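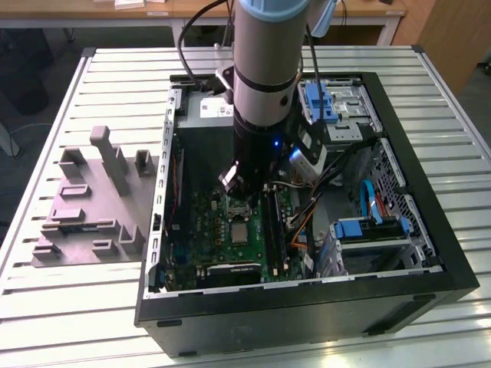

Re: [kellari-club] PC teardown task, where are we?

Since the question was put to the whole list, the whole list gets the answer. The arm gets into the case now, which a month ago it did not. The old route came in low from the side and treated the front bezel as a suggestion. Clorura (the new planner, named by vote, I abstained) brings the gripper straight down through the open side of the tower and over the motherboard, and it leaves the blue SATA cable on the drive side alone unless somebody nudges the case. So please stop nudging the case. The grey fixture plate lives on the left of it and is staying there. I know two of you prefer it on the right. The waypoints are all written for the left and I am not redoing them before December.

> Could somebody say what state the teardown task is in? The wiki
> says "nearly done", and it has said that since I joined. Also:
> 1. Are we still using the Markitz rules, or the Chukwu ones?
> 2. Is it true we only get points if the memory goes back in?
> 3. Who do I ask for time on the arm?
> I can do evenings, and I don't mind tidying up the logs.

On 1: Markitz. The Chukwu rules are for the school league and let you touch the machine between attempts, which would suit us beautifully and is not allowed.

On 2: half true. Taking the module out and parking it in the fixture scores. Putting it back scores more, and it has to go in the right way round, a detail our code regards as a matter of taste. If you want something useful to do, start there. The pose check is at line 1293 of the main script, under a comment that says "fix this". The comment is mine.

On 3: the sheet on the door. Write your slot in pen. Pencil bookings have a way of fading when the second years come through.

As for the logs, yes please, and no backing out. Run 1629 is the one to read first - it has every fault we know of in a single file, in order, like a sampler box. Anything older was recorded with the previous gripper settings and can go in the archive folder.

I've changed the wiki to say "partly done". It felt like a loss but there it is.

Please also put the case screws back in the tub when you finish. The tub with the lid.

(arm bookings, and apparently the wiki)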